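Idus photometry notes

642 views · 17 shares

So I ended up measuring way more outdoor lights than I planned to, and this is where the numbers live. Idus is a folder of light readings from wall packs and post-top fixtures, mostly Lacroix and Kondden units, taken at night on the Flillside lot and the walkway behind it. One CSV per fixture, 514 rows in the big one, plain commas, no fancy headers.

Columns are fixture, mount_ft, dist_ft, lux, cct and notes. Distance is measured along the ground from the base of the pole or wall (I went back and forth on this, sorry if you grabbed the old files). If lux is blank, I skipped that spot — usually a parked car. Zero means the meter really read zero.

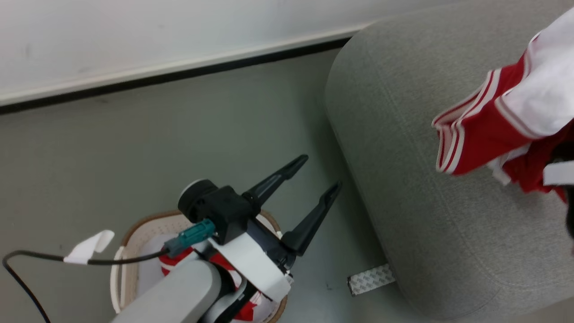
Can I compare the Lacroix files with the Kondden ones directly?

Only at matching mount heights. Filter on mount_ft first, then plot lux against dist_ft, and leave out any row with "wet" in the notes. Wet pavement bounces a lot of light back up and makes everything look better than it is!

The September batch was redone after Timothée Marty spotted that I'd left the meter on the wrong range for anything over 2000 lux. That only touched the close-in readings under the wall packs, but I replaced the whole batch anyway. Old copies should be tossed.

Still to do: dimmed readings, and the motion sensor fixtures, which keep shutting off on me halfway down the walkway.

Use it however you like, a mention is nice.

3 comments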